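Ovance Packing and Sorting Room – Interim Progress Report

Reporting period: March to June
Prepared for: Golob Fund, small premises program
Grant line: Room fit-out and work surfaces

1. Summary

The fit-out of the Skasbridge room is complete except for the items listed in section 5. Floor coating, floor marking, tables and seating were delivered within the approved budget. Work on the tables began in April. Spending to the end of the period is 2178 against the furniture line, with 542 remaining. We request that the remainder be carried into the next period and moved to storage, as set out in section 6.

2. Work completed

The old floor covering was lifted and the concrete below it was ground and sealed. The first coat failed at the door end and was redone by the contractor, Floltach, at no charge to the grant. The delay was 2 weeks. It did not affect the table delivery, which was late for other reasons.

Floor lines were applied after the coating had cured. The line layout follows the plan in the original application, with one change: the walking route was moved away from the wall to leave space for desks and chairs. The revised plan was sent to the Fund in April.

The tables were ordered in white. The application had specified gray, but the gray top carried a longer lead time and a higher unit price. Small brown and tan goods are easy to find on a white top. Marks also show sooner, and the tops are now wiped down at the end of each shift.

3. Room in use
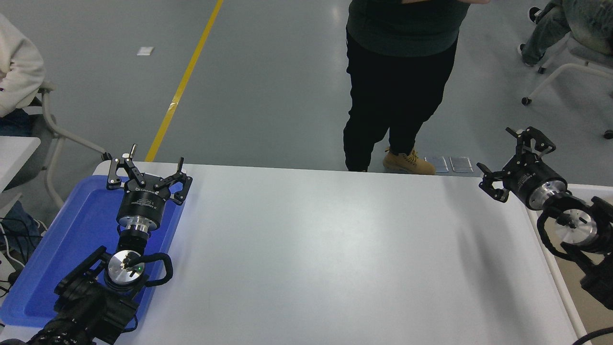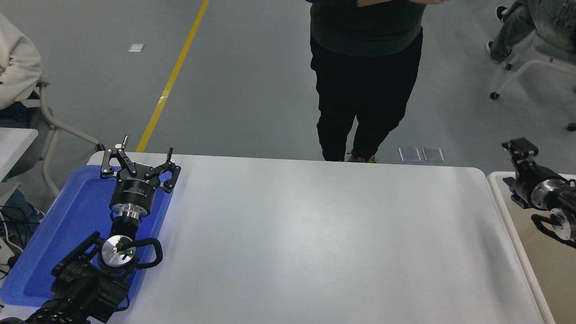
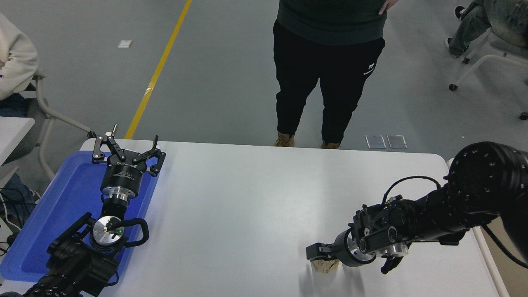 Table use is recorded by shift on a sheet kept at the door. The main finding for the period is that small items are slow to handle when they share a surface with finished work. The working rule is therefore that the tabletop is kept clear apart from the item in hand, and anything waiting stays off it. The blue plastic tray at the left end of the table has raised rims, and we intend to use the same pattern for loose goods on the remaining tables. Crumpled paper pieces, such as the small brown one on the tabletop in the third picture, are entered on the sheet as a separate class from flat stock – they take up more room and cannot be stacked. Staff work standing at the tables. Chairs are kept for desk work.

4. Problems

Cables at the desks are not yet tidied. They hang below the desktop and collect dust, and the cleaning contractor has asked for them to be raised before the next floor wash. Under-desk cable channels were left out of the original order by mistake.

Paper scraps and labels on the floor are a recurring fault. A sweep at midday was added in May. It has helped, but labels still come off during the afternoon, and a second sweep at 3:30 is on trial.

Noise from the corridor was raised in the previous report. The door seal has been replaced and no further complaints have been logged.

5. Outstanding items

Cable channels for the desks. Quote received, order not placed.
Trays for the remaining tables. Supplier to confirm the rim height.
Wall shelving at the door end. Waiting on the landlord's consent for fixings.
Repainting of one floor line where the edge has lifted.

6. Request to the Fund

We ask that the 542 remaining on the furniture line be released for trays and cable channels. No increase in the total award is sought. If consent for the wall shelving is refused, we will propose 2 free-standing units in its place and submit the revised cost before ordering.

The shift sheets for the period are held at the Skasbridge office and can be sent on request. The next report will cover July onward and will include the first full comparison of handling times by item class.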